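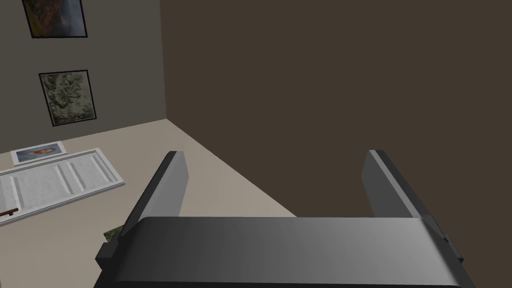
Plemico Two-Drawer Rolling File Cabinet: The Long Review

5 August 2018

14 comments | 37 shares

I have put off buying a filing cabinet for most of my adult life. My system until this summer was a banker's box for taxes, a second banker's box for things that might be taxes, and a kitchen drawer for anything with a window in the envelope. Then in June I needed the title to my car and found it inside a waffle iron manual, and I decided I was old enough to own furniture with a lock on it.

The one I bought is the Plemico, a two-drawer steel cabinet on casters, in a color the company calls Fog. It cost $249 with free shipping. You can get a filing cabinet for much less than that, and I'll come to the cheap one I returned, but the Plemico fits under a standard desk and doesn't look as if it came out of a dentist's bankruptcy.

Getting it into the house

It arrives fully assembled, and I'd like to thank whoever made that decision. The only work left to you is screwing in the casters. They go in with a small wrench that comes taped to the inside of the lower drawer, and you will discover the tape after you have looked everywhere else, because the drawers ship locked and the keys are taped underneath. So you tip the cabinet over, peel off the keys, tip it back, unlock it, peel off the wrench, and tip it over again. Allow 20 minutes and have somebody else in the house to hear you complain.

Mine had one small dent on the back panel. I sent a picture to customer service and they offered me a new back panel, which would have involved assembly, so I turned the dent to the wall and we've been very happy.

The drawers

The top drawer is shallow and takes pens, stamps, checks, and the batteries you aren't sure about. It has a plastic tray with molded compartments, one of which is the exact shape of nothing I own. The bottom drawer takes hanging folders, letter size running front to back, or legal size if you move the rail. I moved the rail once to see if the claim was true. It's true. Moving it back took longer and I lost some skin.

Both drawers run on ball-bearing slides and come all the way out, so you can reach the folder at the very back without feeling around for it like a vet with a cow. If you've only used cabinets where the drawer stops three quarters of the way, this alone may be worth the money. They close with a soft thunk. I opened and closed the bottom one more than a grown man should on the first evening.

My complaint is with the anti-tip feature. There's a fifth wheel under the front of the bottom drawer, and an interlock that won't let you open both drawers at once. Very sensible. But if the top drawer is open by even a hair, the bottom one refuses to move, with no sign of why, and you stand there yanking at your own tax records. I've learned to bump the top drawer with my knee first. Guests haven't, though guests have no business in there.

The lock

One lock secures both drawers. The key folds in half so you don't snap it off with your shin, a nice touch. I would describe the security as "honest visitors only." My previous cabinet, a Cedon I picked up at a yard sale, had a lock you could open with a butter knife, and I know because I never had the key. The Plemico would take a better knife.

The competition

Before this one I tried the Clidavham, a cheaper model from the office store. It came flat in a box with a bag of cam screws and a sheet of drawings in which a faceless man was having a much better time than I was. The drawers scraped when empty and stuck when full. I took it back in a condition the clerk described as "wow."

I also looked at the Shetty lateral cabinet. It's lovely, it's wide, and it weighs as much as a pony. If you have a real office and 2000 folders, go look at it. I have a corner of a bedroom.

Casters and floors

On hardwood it rolls well, with a little rumble. On carpet it goes where it was last put, more or less forever. The two front casters lock, and mine need a firm toe to release, so don't do it in socks. The top is flat enough for a printer, and I've had one sitting on it since the first week. It wobbles slightly when it prints double-sided. I can live with that, given how seldom it agrees to print at all.

Should you buy it

If you have paper and it's in a box, yes. Get the hanging folders at the same time. None are included, and you will otherwise spend a weekend with a handsome empty drawer and a pile on the floor, as I did. Order the tabs too. The ones that come with the cheap folders fall out.

I'm taking off one star for the interlock and half of one for the hidden wrench. Three and a half out of five. The car title is under C. The waffle iron manual is under W, and I haven't looked at it since.

14 comments | 37 shares | Share this review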